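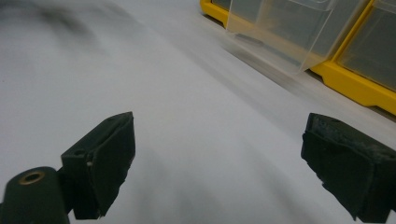

Tip 4: Give the small stuff a drawer

A yellow plastic organizer with two see-through drawers will do more for a workbench than another coffee can. Screws go in one, picture hooks in the other. The drawers are clear, so you can find out you're low on screws before you've hauled everything out to hang a shelf.

Keep it in a corner of the bench and leave the rest bare. It won't stay bare, of course. Mine lasted from December until the mail came. Dump both drawers twice a year and throw out the mystery washers.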